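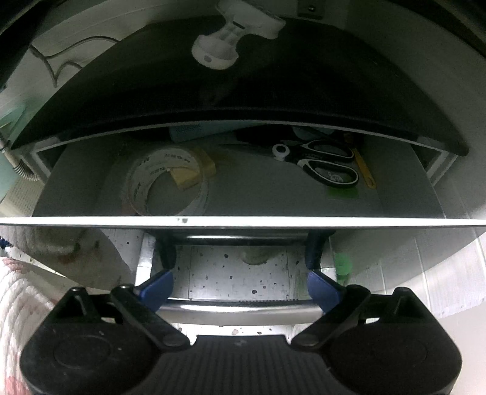

Figure 2. Speckled pale grey flooring with a curved chrome rail.

3.2 Floor surfaces and cleaning records

Speckled floors were the most common type in the buildings we studied, and they were also the hardest to grade for soiling. Small dark flecks hide grit and scuffs well, which is one reason building owners choose them. The same property makes a visual check less reliable. A cleaner who looks at a plain floor sees a mark at once. On a speckled floor the same mark can stay in place for weeks.

We collected 3,095 inspection entries from two sites, a public library in Emville and the Brillier shopping arcade. Each entry gave the floor type, the time of day, the cleaning method used on the previous shift, and a soiling grade from zero to four. Entries with no floor type were dropped. A further 963 came from areas covered with mats during the winter, and these were kept apart and are treated in Section 3.4.

Inspectors worked from the Zoden grading card, which shows printed samples of plain and patterned surfaces at each grade. Before October the library used an older card with plain samples only. Grades given to speckled floors with the older card were lower on average, and the gap was largest in entries made before 8 a.m., when the overhead lights were still on their night setting. We did not correct the earlier grades. They are marked in the data and left out of the comparison between sites.

Metal fittings at floor level caused a separate problem. Dust and mop residue collect along rails and table bases where a wide mop head cannot reach, and inspectors did not agree on whether this strip belonged to the floor or to the fitting. At Brillier it was counted as floor. At the library it was graded only if it was wider than a hand - a rule that appears in the local Lahtinen cleaning contract and was followed unevenly. For the analysis below, we use the open floor grade alone, taken at least one pace from any fixed object.

Agreement between pairs of inspectors was good for plain floors and fair for speckled ones. Most disagreements were by a single grade, usually between one and two.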